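Spring cleaning for the family computer
Wilma Tosh, 20/04/2019

Every house has a computer under a desk that sounds like a hairdryer and gets about as much affection. Ours has survived two moves, one from Wilport to Bisholm, and a cat. Once a year I open it up and apologise.

1. Shut it down properly, switch off at the wall and pull out the plug. Then hold the power button in for a few seconds. It feels daft. Do it anyway.

2. Take it to a table with decent light. Carpet is where small screws go to retire.

3. Touch a bare metal part of the case before you touch anything green, and again whenever you've wandered off to make tea.
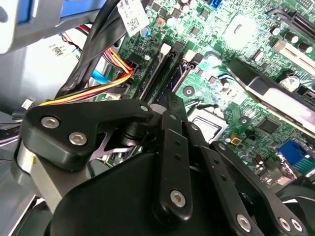 4. Dust with a clean, dry paintbrush, working from the top down. A soft one costs less than a sandwich. The household vacuum stays in its cupboard, however keen it looks.

5. Hold each fan still with a finger and give it short puffs from an air can, kept upright. Do this by an open window, or you will be wearing last year.

6. Egg boxes make excellent screw trays. My neighbour Esmaeil Nouri labels every hollow in pencil. I used to laugh at this, and then I had 9 screws left over.

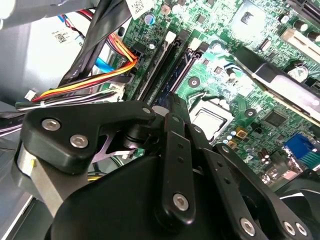
Inside a desktop computer, with the green motherboard in view.

7. Push any cable you've nudged firmly back home before the side goes on. If the thing won't start afterwards, check the switch at the wall first. I once lost 40 minutes to that switch.

Next week: limescale, and the kettle we don't discuss.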